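Grovetti – grasp planning for messy counters

Version 3 is out, May 2021

I started writing Grovetti because I was tired of planners that only behave on an empty table. Give them one mug and they're brilliant. Give them a real kitchen counter and they sit there thinking until you go make coffee (I drank a lot of coffee that winter). So this is my planner, it runs on my arm every day, and now you can run it on yours!

What it does is pretty simple to say. You feed it a depth cloud and a target, and it hands back a ranked list of grasps, each one with an approach path that's already been checked against everything else on the counter. The default is 20 candidates per target. You can go up to 2000 if you have the patience and a decent graphics card, but I almost never do.

The part I'm proudest of is the clutter model. Boxes with raised sides, bowls, pots with something sticking up out of them, oven doors left open – they all get their own keep-out shapes, and you can loosen or tighten each one from the Tudberg panel while the arm is holding still. No restart, no config file. I used to lose whole evenings to config files.
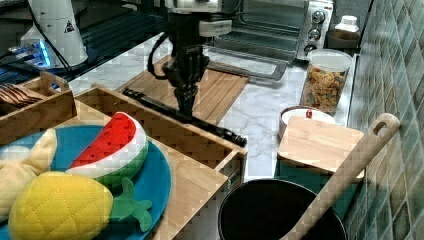
Gripper just over the cutting board, with the toaster oven door folded down and the plush fruit on its blue plate.

Soft stuff gets its own setting. Plush toys squash, so the planner allows a little overlap between the fingers and the object surface, and you set how much. Clear plastic is still the weak spot. Depth cameras see right through it half the time, so I added a fill-in step called Nam that guesses the missing walls from the lid and the base. It's good on canisters, so-so on bottles, and I wouldn't trust it with a wine glass yet.

What you get for $39:

Grovetti planner, single-arm license
Tudberg tuning panel
Nam fill-in module (beta)
Logs you can scrub back and forth, with every rejected grasp and the reason it lost

You'll need Linux, a depth camera and an arm that takes joint trajectories. The Beltitz driver comes bundled. Two-arm planning is on my list for January, and if you want it sooner, write me and complain – I do read everything.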